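Print this page
E-mail this page

Where the Sheets Go: A Study of Bed-Making and Cloth-Folding in a Shared House

Final project report, Household Studies
Submitted 10th July
Project group: Ya-wen Ko, Li-hua Kuo, Yi-chun Lai
Supervisor: Godelieve Kramer

1. How we got here

Our first proposal was a comparison of kitchen storage in student housing. It was turned down on the grounds that the previous year's group had done it and that their report was still being marked. Our second proposal was a comparison of bathroom storage. Ms. Kramer wrote "see above" next to it.

The third proposal came from an argument. Li-hua had folded a fitted sheet, or claimed to have, and Yi-chun unfolded it to see what was inside. By the end of the evening we had four opinions among three people about the right way to fold cloth and where to do it, and Ya-wen Ko had written most of them down. That list became our research questions:

Where in a shared house do people fold things?
How long does it take, and does the surface matter?
Does a folded cloth stay folded once it is put away?

We know that these are small questions. The module handbook says a project should be "of manageable scope," and we took it at its word.

2. The house

The fieldwork was done in the house that two of us rent on the upper floors of the old Osei building, above a shop that used to sell blinds. There are five bedrooms, one of them empty since the spring, and a landing wide enough for a drying rack if you are willing to go around it sideways. The kitchen table is the only large table in the place. It is also where the mail goes, and the bike lights, and a bag of onions that was there for the whole study and belonged to all of us equally.

The spare bedroom was made over to the project with the landlord's permission. Its bed was stripped and made up again before each round, and it did not have to be slept in by anyone who might have views.

The fourth tenant, Ya-wen Yu, is not a member of the group. She agreed to take part on condition that the two Ya-wens would be kept apart in the report. They are given in full throughout.

3. Materials

We used what the house had, plus a few things bought for the purpose:

Printed bedsheets, flat, mostly white
Fitted sheets, of which the less said the better
Plain cloths in yellow, gray and green
Pillowcases
A shelf unit (Plonar) on the landing
A kitchen timer
A notebook

The plain cloths were chosen so that they would show up against a white sheet. This was Yi-chun's idea and it was a good one. In the pilot we had folded white pillowcases on a white sheet, and one of them went through the washing machine inside the bedding before we missed it.

The shelf unit took an evening to put together and leans very slightly to the left. We measured the lean, decided it was not a variable, and turned the unit so that it leans toward the wall.

4. Method

Each participant folded a set of cloths in three places: on the kitchen table, on the made-up bed in the spare room, and standing up with no surface at all, which we called "air folding" in the notebook and regret slightly now. One fold means one cloth taken from a heap and brought to a finished rectangle that the person doing it was prepared to call finished. We did not impose a standard of neatness. We tried to in the first week and it nearly ended the group.

The study ran for 30 days, beginning in June. In that time we recorded 239 folds. The timer was started when a hand touched the cloth and stopped when the person said "done." Folds where the phone rang, or where someone said "done" and then kept going, were thrown out.

After folding, the cloths were put on the shelf in the order they were finished. A day later one of us took each one off and noted whether it had kept its shape. We used three grades: kept, slumped and gone. Li-hua wanted a fourth grade between slumped and gone. She was outvoted but has asked that it be mentioned.

For the bed-making part, each participant also made the spare bed from bare mattress to finished, in whatever order they liked, while another person wrote down the order. We did not tell them which steps we were interested in. We were not certain ourselves.

5. What we found

5.1 The surface

The table was the fastest place to fold, when it was clear. It was hardly ever clear. If the time needed to move the mail, the lights and the onions is added to the first fold of each round, the bed comes out ahead for small batches and the table for large ones. We had expected the table to win easily and had already written that part of the report.

The bed has its own trouble. A mattress gives when you press on it, so a crease made with the flat of the hand comes out soft, and the second fold tends to drift. Sheets printed with a pattern helped a little, as people used the pattern as a rough guide for lining up an edge. The other trouble is that a cloth laid on a bed wrinkles the sheet beneath it when it is dragged, and after ten minutes you have a stack of neat cloths on a bed that needs making again. Ya-wen Yu pointed this out during her first round and then during each of the others.

Air folding was slow and bad for everyone except Li-hua, whose mother worked in a hotel laundry. She holds the cloth under her chin for the middle step. None of the rest of us could learn it, and Yi-chun got fluff in her mouth.

5.2 Starting the fold

The part that varied the most between people was the very beginning. Before anything can be folded the cloth has to be opened out and its corners found, and this took longer than the folding did. Participants fell into two kinds. Some shook the cloth and let it land, then went around pulling each edge straight. The others found two corners first and only then put the cloth down.

The corner-finders were faster on the big sheets. On the small cloths there was not much in it. The shakers seemed to enjoy themselves more, but we had not planned to measure that, so it stays an impression.

Straightening also depends on what you are prepared to live with. Ya-wen Ko will not make the first fold while any edge is crooked. Yi-chun will, on the theory that the crooked part ends up inside.

5.3 Keeping shape

Of all the folds checked the next day, 65 were graded "gone." Most of these came from the top shelf, where people reach past one cloth to get at another. The bottom shelf did very well, probably for the reason that no one in the house likes to bend down. We had meant to say something here about fold type and durability, but the shelf mattered so much more than the fold that we would be making it up.

Pillowcases slumped the most. The gray cloths kept their shape best, and we think this is the weave, though it may be that they were simply the least popular and got left alone.

5.4 Making the bed

Our participants used 8 different orders of steps across all the rounds. The same person did not always use the same order twice, even people who had told us beforehand, with some firmness, that there was only one sensible way. Those who put the pillows on before the top sheet had to take them off again every time, and none of them changed their order as a result.

6. Problems with the study

Four participants is not many, and three of them wrote the report. We all knew what was being measured, and we all wanted to beat Li-hua.

The mattress was old and softer on one side. We noticed this in the second week, when Ya-wen Yu asked why we kept making her fold in the dip. From then on the sides were alternated, but the early rounds were not, and the comparison in 5.1 should be read with that in mind.

There was also the matter of laundry. Cloths that have been folded many times pick up creases of their own and begin to fold themselves, more or less. We washed everything between rounds in the first week. After the Marnemetti laundromat put its prices up we washed when we could afford to, and dates of washing are in the notebook, with one page missing.

Finally, the grading of "slumped" was done by whoever was free. We regraded a batch together at the end, and our agreement was good on "kept" and "gone" and poor on everything between. Li-hua asks the reader to recall her fourth grade.

7. What we would do next

A second group could use a firm board laid on the bed, which would separate the softness of the mattress from the height and the size of the surface. It would also be worth doing this in a house where the table is kept clear, if one can be found. We wrote to the student residence at Welance to ask whether they would take part, and they replied that they would think about it in the fall.

We would also drop the fitted sheets. They took up a third of our patience and gave us two usable results, both from the same afternoon.

8. Thanks

To Godelieve Kramer, who read two drafts and took out most of the jokes. To Ya-wen Yu, who folded for us without a grade at stake and was never late for a round. The cloths have been divided among the group, and the notebook can be borrowed from Ya-wen Ko.
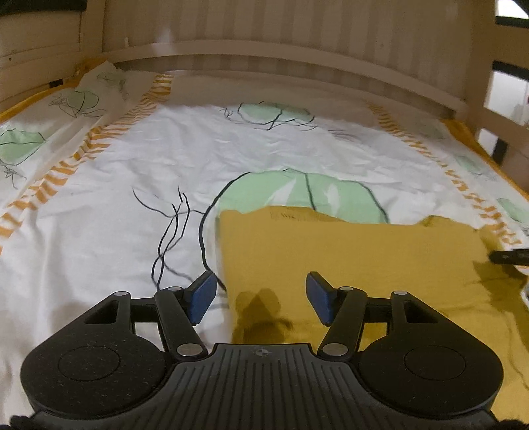
The shelf unit is staying on the landing, where anyone taking over the room is welcome to it, and the lean has not gotten any worse.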